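Nithin Kurian took over the village shop in Wuvstead in April, after 12 years driving a delivery van out of Flastthorpe. He opens at six in the morning and says the first hour pays for the rest.

"It's papers, milk and rolls," he said. "If the rolls are late, I hear about it all day."

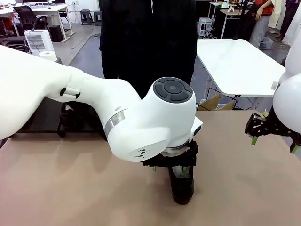
What sells worst? Greetings cards, according to Kurian, who has cut the rack by half and put eggs there instead.

The electricity bill for his first month was £1,871 — more than the rent. He has switched off one of the two freezers and keeps 50 lines of frozen food in the other.

"I'd like a post office counter next," he said. "We've asked. We're waiting."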